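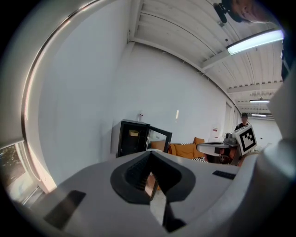
Évaluer une pince sur une tâche de rangement

Une démonstration réussie ne dit rien du taux d'échec. Le protocole suivant, utilisé à l'atelier Fostgate, mesure si une machine peut ranger une pièce de vie sans aide.

1. Fixer la tâche : saisir une boîte, la poser sur une étagère, refermer la porte du meuble.
2. Enregistrer 328 démonstrations à la pince tenue en main, en variant l'éclairage et la hauteur de départ.
3. Entraîner, puis lancer 50 essais autonomes. Toute intervention humaine compte comme un échec.
4. Interrompre l'essai au bout de 600 secondes.
5. Noter la phase de l'échec : approche, saisie, transport ou dépose.

Les portes vitrées restent le point faible : les reflets faussent l'estimation de distance. Les textiles souples posent encore problème à la saisie.

En dessous de 12 échecs, passer à une seconde pièce sans réentraîner.

Protocole : Manuela Ferraro, révision de février.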